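Looking after the strip out the front: mowing, edging and keeping the gutter clear

By Hala Ouali

Of all the jobs around our place, the front strip is the one I put off the longest, and it's the one the whole street gets to look at. I grew up in Otville, where the front yard was mostly gravel and a letterbox, so when we moved to Emley I had a fair bit to learn about grass that runs right down to the kerb. These are the habits I've settled into over the years, passed on in case they save you a Saturday or two.

Start with the gutter before you go anywhere near the mower. I know it feels backwards, but a gutter full of leaves and grit makes a mess of everything that follows, and once the clippings land on top you've got a sort of porridge that sets hard in the first warm spell. A stiff outdoor broom and a flat shovel will do the lot. Sweep towards yourself, scoop as you go, and put it all in the green bin or on the compost. Please don't push it down to the neighbour's end, or into the stormwater drain (my mother-in-law did this for years, bless her, and we all found out about it in a wet August).

Pick an overcast day if you've got one. The grass doesn't mind being cut under cloud, you won't cook, and it's much easier to see the edge of the concrete without the glare coming back up at you. I like to be out there by ten in the morning, when any dew has gone and the neighbours have had their sleep-in.

For the mowing itself, set the blades higher than you think you need. I used to shave ours down to the roots so I wouldn't have to do it again so soon, and all I grew was weeds. Take a little off, more often, and go along the kerb first so you've got a clean line to work back from. If your lawn slopes up to the house, mow across the slope with a push mower and keep your feet well behind you. 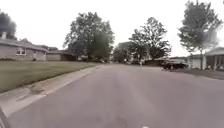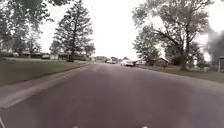

Mown grass running down to the concrete kerb and gutter, with a wide street alongside.

Edging is where I think the real difference is made, and you don't need anything fancy. I have a half-moon edger that's older than my eldest, and I go along the back of the kerb with one foot on it, rocking it side to side – very good for the temper, I find. Do it properly twice a year and in between you can get by with a pair of long-handled shears. If you'd rather a powered trimmer, wear your safety glasses, and look up before you get near any parked cars, because those little stones do travel.

A word on conifers, if there's one anywhere near your lawn. The needles get down in between the blades of grass and a broom won't shift them. Use a spring rake, lightly, and save the needles for mulching around the camellias or along a path. Big leafy trees are easier. I just run the mower over a thin layer of dry leaves and leave them where they fall, though a thick layer does need raking up or the lawn underneath goes yellow.

Stains on the concrete are worth a try with warm water, a squirt of dishwashing liquid and a scrubbing brush. Block the low side with an old towel first and mop up what you've used, so the suds don't go down the drain. Some of the older marks won't budge, and I've made my peace with ours. Small cracks I leave alone apart from pulling out whatever has sprouted in them. Anything bigger in the kerb itself usually belongs to the council, so give them a ring before you get out the mortar.

Last of all, rinse the underside of the mower (spark plug lead off, or battery out, every time) and hang the broom up by its handle so the bristles stay straight. I keep a hook for it just inside the side gate, next to the bucket and the gloves.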